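Writing the House Rules: My Semester Project on Good Practice for a Tabletop Robot Arm

5 min read

When I signed up for this project I figured I'd be programming. Instead I spent most of a semester writing rules, and I'm going to try to convince you that was more fun than it sounds (it was, mostly, apart from two weeks in April that I'll get to).

Our lab has one arm with a two-finger gripper, and the project it's used for is called Irkosier. People teleoperate the arm through kitchen-type tidying tasks and we save each run as an episode. By the time I joined there were 574 episodes on the drive and no written rules for how to record one. Everybody had their own habits. Some people reset the objects to the same spot every time, some shuffled them, and one batch was labeled only "good ones." Good how? I asked everyone and got a different answer each time.

So my job was to write a short set of working rules, try them out, and see if people would really follow them.

What I started from

I read through the safety material our department hands out and the old checklist from Nesitz, the project that had the arm before us. The Nesitz checklist had 27 items. It's thorough, I'll give it that, but I watched people use it and they'd tick the whole page in one go with the arm already powered up. A list like that protects the paper and that's about it! I cut it down to 13 items and moved the ones about people to the top, so hands and sleeves and the stop button come before anything about the data.

The rules that survived

The stop button sits within reach of the operator's free hand, and you press it once before the first run of the day to check it. I fought for this one. It takes a few seconds and people grumbled anyway.

No reaching into the workspace while the arm is enabled, even for something tiny. If an object tips over, you disable, fix it, enable again. This was the most broken rule in the first week, and I broke it too.

Say what you're about to do out loud if anyone else is at the table.

Start every episode with the objects apart from each other and the target container clear of the board, with open table between them. We had a lot of old runs where things were touching at the start and you couldn't tell a bad grasp from a bad layout.

Failed runs get kept and labeled as failed. Deleting them felt natural to everybody (me included) but then your success rate means nothing.

The layout rule is easiest to get from the wrist view, with the toy fork and lemon slices still on their board and the pink bin standing off by itself.
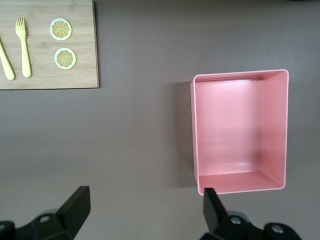

Dankwa wrote on my draft that the layout rule was too strict, and that if every episode starts out neat then whatever learns from them will only ever cope with neat. I went back and forth on that comment for days – it's a fair point. The version I turned in has a second category, "cluttered start," which is allowed as long as you label it before you record.

Did it work?

Kind of. I ran a trial of 18 sessions with the new sheet. The April ones were a mess, mainly my fault, as I kept rewording rules in between and people had different printouts. After I froze the wording things settled down. The labels got a lot more consistent, and the stop button check happened in every session I sat in on. The say-it-out-loud rule mostly died. I left it in.

If I had another semester I'd test the sheet on people who've never touched the arm, and I'd put a version number on it from day one. Please learn from my printouts.

Related reports

Inidis: labeling failed grasps so other people can use them
How we wrote a shutdown checklist for the shared lab
Picking objects for tabletop tasks
Nesitz wrap-up and lessons learned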